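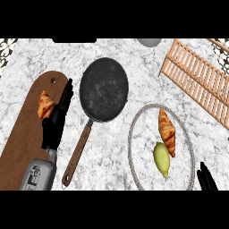
CHAPTER 4
Laminated Doughs: Fat, Water and Flour in Layers

By Grethe Kárason and Vaughn Oyelaran
Updated September

14 shares | 3 comments

The croissant occupies an unusual position in the training of a pastry cook. Its ingredients are those of an ordinary enriched bread: flour, water or milk, yeast, sugar, salt and butter. What separates it from a bread roll is the arrangement of the butter, most of which is never mixed into the dough at all. It is enclosed as a single flat block, then rolled and folded until it lies in thin sheets between sheets of dough. This process is called lamination, and it is the subject of the present chapter.

Students who have completed Chapter 3 will be familiar with the behaviour of gluten during mixing and resting. That knowledge is assumed in what follows. Readers using this book outside a formal course should review the sections on flour strength and dough temperature before attempting the practical work.

4.1 Scope of the chapter

Three families of dough are made by lamination. Puff pastry contains no yeast and rises by steam alone. Croissant dough contains yeast and a moderate amount of sugar, and rises through both fermentation and steam. Danish dough is richer again, usually containing egg, and is handled at a slightly softer consistency. The chapter treats croissant dough first and at greatest length. Puff pastry is covered in section 4.6 and Danish dough in section 4.7.

Filled and savoury products are deferred to Chapter 5. Commercial sheeting equipment is described only in outline; apprentices at the Flenthorpe campus should consult the workshop manual for the operating rules that apply there.

4.2 How layers form

When a block of butter is enclosed in dough, the result is a sandwich of one fat layer between two dough layers. Rolling makes the sandwich longer and thinner. A single fold, sometimes called a letter fold, brings one third of the length over the centre and the remaining third over that. A double fold, or book fold, brings both ends to the middle and then closes the piece in half. Each fold multiplies the number of fat layers, by three for a single fold and by four for a double.

Where two faces of dough meet at a fold, they join and behave as one layer. A piece given three single folds therefore contains 27 layers of butter and 28 of dough. More folds do not necessarily give a better product. As the sheets become thinner, the dough begins to absorb the butter, and the crumb moves gradually towards that of a brioche.

In the oven, water in the dough and in the butter turns to steam. The fat slows the passage of that steam from one layer to the next, and the layers are pushed apart. The dough then sets around the spaces. Sugars and proteins at the surface brown, most strongly along the raised edges of the rolled shape, where the heat reaches them first.

4.3 The importance of matched consistency

The butter and the dough must stretch at the same rate. If the butter is too cold, it cracks into plates under the rolling pin and leaves gaps, through which neighbouring sheets of dough will join. If it is too warm, it smears into the dough and the layers are lost. The correct state is best judged by hand. A chilled block should bend over the edge of the bench without snapping and should not feel greasy.

Butter sold for lamination generally has a higher fat content than table butter and remains pliable over a wider range of temperatures. Ordinary unsalted butter may be used in class, provided that the rests between folds are not shortened.

4.4 Key terms

Détrempe: the base dough, before the fat is enclosed.
Beurrage: the block of butter prepared for enclosing.
Lock-in: the step in which the block is sealed inside the dough.
Turn: one cycle of rolling and folding.
Proof: the final rise of the shaped pieces before baking.

4.5 Before the practical session

Read sections 4.1 to 4.4 and copy the fold diagrams into your workbook. Prepare the détrempe on the afternoon before class, wrap it closely and refrigerate it overnight. Groups meeting on Monday should collect their flour in the preceding week, as the store does not open until 10 a.m.

This site uses cookies to remember your reading position. Accept | Manage settings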